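Bench book, crispbread and flatbread
Wed 19 August

Picking up from the page with the coffee ring on it, where I had got as far as saying that the Palten rye was drinking more water than the old flour and that I didn't believe my own notes. I have now done the whole thing over again with the door shut and the radio off, and I believe them a bit more. Folke, if you are reading this before I have talked to you, please don't change the big batch yet. Read to the end first, and have a cup of something, I know I go on.

Where we were

The crispbread we settled on in July was nice and plain: rye, a little wheat, salt, a spoon of the sour starter, caraway for the ones that get caraway. It rolled out well, it docked well, it snapped the way I like, a clean snap with a bit of a ring to it. Then the last of the old flour ran out and we opened the first sack of Palten, and the very same recipe gave us a dough that felt like modeling clay. Gunvor rolled it because Gunvor can roll anything, but even she had to stop and shake out her wrists. The sheets sprang back and came out thick in the middle, and the thick middles stayed leathery while the edges went past golden and into brown.

My first idea was the mixer, and I wasted most of a morning on that. My second idea was that the starter was tired. I fed it twice and it came up beautifully and smelled of apples, and the dough was still clay. So, flour.

What I did this time

Small doughs, all mixed by hand in the blue bowls, 100 g of flour in each so that the arithmetic stays easy for those of us who get muddled before lunch. Same salt, same starter from the same jar, water from the same jug left standing on the counter overnight. The only thing I let move was the water. I started where the July recipe would put it and went up a spoonful at a time, weighing each spoonful because spoons are liars.

The July amount: clay, as before. Cracks at the edge as soon as the pin touches it.

A little more: still stiff, but it holds together. You could make bread with it if you had to. The surface looked dull and dry after resting and picked up hardly any of the dusting flour.

More again: now it starts to feel like something. Slightly tacky on the palm, lets go if you are quick. Rolled thin without fighting me. I was pleased with this one and nearly stopped here, and I am glad I didn't.

110 g of water: this is the one. It looks too wet in the bowl, it really does, it looks like something you would feed to a calf. Then you cover it and leave it for 20 minutes and come back and it has pulled itself together into a soft, dull, friendly lump that takes the rolling pin like a dream. Plenty of rye on the table, plenty on top, and turn it between every pass.

Past that: porridge. It stuck to the table, to the pin and to my sleeve. I baked a spoonful of it spread on paper out of curiosity and it made a very pretty lacy thing that tasted mostly of salt. Signe ate it all, so maybe there is something there for another day.

The rest matters as much as the water. I tried the good dough again with no rest whatever and it was a misery, and then again with a rest that ran over because the phone rang, and that was fine too, maybe a shade more sour. So the rest has a floor, and the ceiling is somewhere up where I haven't looked. If you have to go and answer the door, go and answer the door.

On the grind

I sieved a scoop of the Palten next to the last dusty cupful of the old flour from the bottom of the bin. The Palten has a lot more of the fine stuff and then, oddly, also bigger flakes of bran, with less in between. I would guess that the fine part is what grabs the water right away and the bran is what goes on drinking while it rests, and that would fit with how the wet dough firms up under the cloth. But this is me guessing with a sieve. Helge knows the people at the mill and has said he will ask how it is ground now and whether it was always so. I would also like to know if the next sack will be the same, or whether we'll be dancing this dance every time we open one.

For anyone doing the ordering: the sack is marked on the seam with a blue thread. I have kept the seam and the label in an envelope at the back of this book.

Baking

Nunex oven, upper deck, stones in. I gave the stones a good long heat, longer than I usually have patience for, and it made a difference you could hear. The sheets went on with a little hiss and blistered almost at once. With a short preheat the blisters come late and flat and the bread has a tight, cardboardy look.

The wetter dough wants a bit more time in there than the July one did, which shouldn't have surprised me. I pulled the first sheets when they had the color I was used to and they bent when they cooled. The second lot I left until the blisters were properly dark on top and the flat parts were the color of a paper bag, and those snapped. After that everything goes on the rack in the drying cupboard until the next morning. Please don't stack them warm. I stacked a few warm, to see, and the ones in the middle of the stack were chewy by the afternoon.

Docking: I used the knobby pin on half and a fork on the other half. The fork ones puffed up like pillows between the holes. The knobby pin wins, as it always does, but it does need scrubbing straight after with the stiff brush, before the dough sets in the corners. Whoever borrowed the stiff brush, it lives on the hook by the sink.

Caraway

Gunvor and I disagree about caraway and I will put both views down to be fair. She wants it whole and on top, rolled in with the last pass, so that you see it and get it in bursts. I want it bruised in the mortar and mixed into the dough, so that it's all the way through and nothing falls off in the bag. We made some of each. Hers looked better, I have to say, and the smell when they came out of the oven was wonderful. Mine tasted more even, and the bottom of the tin was cleaner. Sigrun came through on her way to the cold room, tried both with butter, and said she would like fennel. So that was a great help!

I think we might do both, some bruised in the dough and a pinch on top. Next entry.

Keeping

I still have a tin from the July batch on the shelf over the window, where it gets warm in the afternoons, and I opened it today. It was softer at the corners than I would like but the flavor had rounded out nicely, a bit nutty, less sharp. There was none of that painty smell that rye gets when it has been sitting badly. I put them back in the drying cupboard for a little and they crisped right up again. That's worth telling customers, and I wonder if we could get it onto the label in a few words. "Warm in a low oven if they go soft," something like that. Signe has the label file.

For the new batch I've put sheets away in paper, in a tin, and in one of the Osov jars with the rubber ring. I will open a sheet from each every 5 days and write down what I find, and if I forget, somebody please remind me, because I forgot last time and ended up with a very nice tin and no notes.

For the tasting

We are trying the new sheets on the whole gang at the end of the week, with the butter and the soft cheese and whatever Folke has been smoking. I'd like the bread on black this time. The last tasting was on the white platters and the pale sheets simply vanished, everyone reached for the cheese. Dark and matte is what I'm after, round, with a bit of a raised rim to keep the crumbs from wandering. It does show every speck, so they all want a wipe with a dry cloth right before the bread goes on.
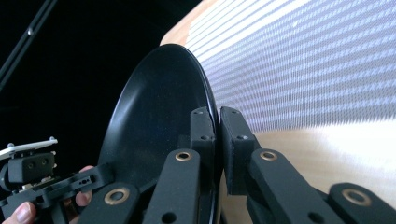 Serving order

Plain sheets first, before anything with seeds, or the caraway sits on the tongue and you can't taste the rye. Then Gunvor's, then mine, and then let people go back to whichever they liked. Water on the table, and apples if the early ones are any good by then. I would leave the strong cheese until the very end. Last time it came out first and the notes we got back were all about the cheese.

I'd like people to write down their thoughts before they start talking. Helge has a very persuasive way of saying "hm" and it pulls the whole table along with him.

Still to do

Scale the wet dough up to the big mixer and see if it behaves. My worry is that the hook will work it too hard and turn it gluey, so slow speed, and stop as soon as there is no dry flour at the bottom. Scrape down by hand. Folke to be there for this one, please, he has the ear for that motor.

Ask Liao about a smaller tin with a tighter lid. The present ones are handsome but the lids rock.

Try the rest overnight in the cold room, covered, and roll first thing. If it works we could mix in the evening and have the oven full before the bread people want it.

Order more rye for dusting. I went through a shameful amount.

Wash the blue bowls. I left them soaking and went home, sorry, they were too heavy to face. The starter is fed and on the middle shelf with a cloth over it, and it will want looking at by noon tomorrow – it has been climbing out of its jar in this heat.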